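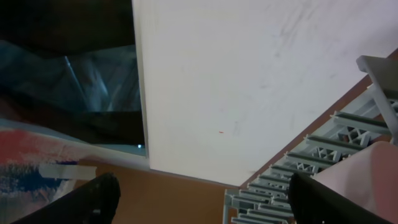
My sister-in-law rang on Wednesday to tell me she had thrown out her mattress protector because an article said it was "suffocating her sleep". She had bought a new one from Zirnby for four times the price. It has minerals in it. She couldn't say which.

I've been reading about sleep products ever since, mostly in bed, with my phone six inches from my nose, so I am hardly the model customer. But the more I read, the less I believe.

Start with the pillows

Fleltar sells a pillow that promises "spinal harmony" after 100 nights. Why 100? I wrote to ask and got a cheerful reply from someone called Keyvan Bahrami, who said it takes the neck that long to adjust. The returns window, I noticed, is a good deal shorter than that. So you are told to send it back before you could possibly know whether it works, or else be patient and keep it. Either way they've got your money for most of the spring.

I've slept on the same pillow for years. It's lumpy. Some mornings my neck hurts and some mornings it doesn't, and I've never managed to match this up with anything except long drives.
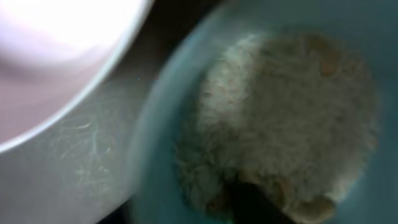

What the trackers say

Then there are the gadgets. My friend Quyên Trình lent me her Pesesico wristband for most of March. It gave me a score every morning, and I'm sorry to say I started to care about it. On a night when I'd lain awake until four worrying about the boiler, it told me I'd had "restorative rest". On a night when I slept like a log it gave me a red face and suggested breathing exercises.

Quyên says I wore it too loose. Maybe. But if a thing that costs 200 quid can't tell a boiler panic from a good night, I don't see how tightening the strap will help.

The study everyone quotes

Half these firms mention the same survey of 4000 sleepers. I tried to find it. Fallahi's website links to a blog, which links to a magazine, which links back to Fallahi. If Mehrangiz Azimi, whose name is on the magazine piece, happens to read this, I'd love to know where she got it – I did email, and I'm still waiting.

None of this means people are making it up when they say they sleep better. I expect plenty of them do. You spend a lot on something, you go to bed early to try it out, you leave the laptop downstairs for once. I'd want to see what happened if they did all that with the old pillow.

For now I'm keeping my lumpy one and giving the wristband back at the weekend. My sister-in-law reports that the minerals are very crinkly.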